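Plistadwood students teach a robot arm to put a peg in a hole

June 2018

The robotics club of Plistadwood has started a new project this term, and it looks very simple at first. The students must make a robot arm pick up a small cylinder and put it into a hole in a block. A child of two can do this in a moment. For the club it has already taken many afternoons, and the work will continue until August.

The project has the name Gezer. It was chosen by the students by vote, and the other suggestion, Astis, was given to the computer which controls the arm. The club has 20 members this year, which is more than ever before. They are divided into teams, and each team has the arm for one hour before the next team takes its place.

The members come from different years of the school. Most of them had never written a program for a real machine. In the first weeks they worked only with a simulation on the screen, where the peg always went where it was told. When they moved to the real table they learned that a difference of one millimetre is enough to stop everything. The cylinder touches the rim of the hole, the arm continues to push, and the safety stop switches off the motors. Then somebody must start the program again from the beginning.

Each team has found its own way to solve this. One group lets the arm move in a small spiral when it feels resistance, until the peg falls in. Another group spent its time on the camera, because they believe that the arm should know the centre of the hole before it goes down. A third team is still discussing, and has filled a whole whiteboard with drawings. The teams are allowed to look at each other's code, but they must write in their notebook what they have borrowed.

Speed is also a question. In the beginning one try needed more than a minute, as everyone was afraid to damage the gripper. Now the best program makes the whole movement in 10 seconds. The colour of the parts was discussed for a long time too. The students decided on a bright peg and a dark block, so that the camera can tell them easily from the white table. 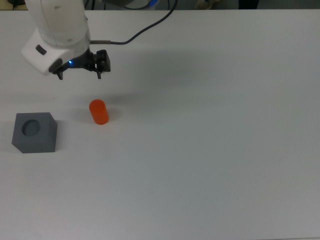
The open gripper over the table, with the orange cylinder and the block with its round hole. Project Gezer, Plistadwood.

In August the club will travel to the student competition in Selach. There are 6 tasks on the programme, and the peg task is the first of them. The judges will move the block to a new position before every try, and the teams will not be told where. The winning club receives 1000 dollars for equipment. If Plistadwood wins, the members would like to buy a second gripper with softer fingers.

Before the trip there will be an open afternoon at the school, where parents and neighbours can watch the teams at work and ask them questions. Visitors may also try to steer the arm by hand with a game controller, which the students say is much harder than it looks. New members are welcome after the competition, and no experience in programming is needed.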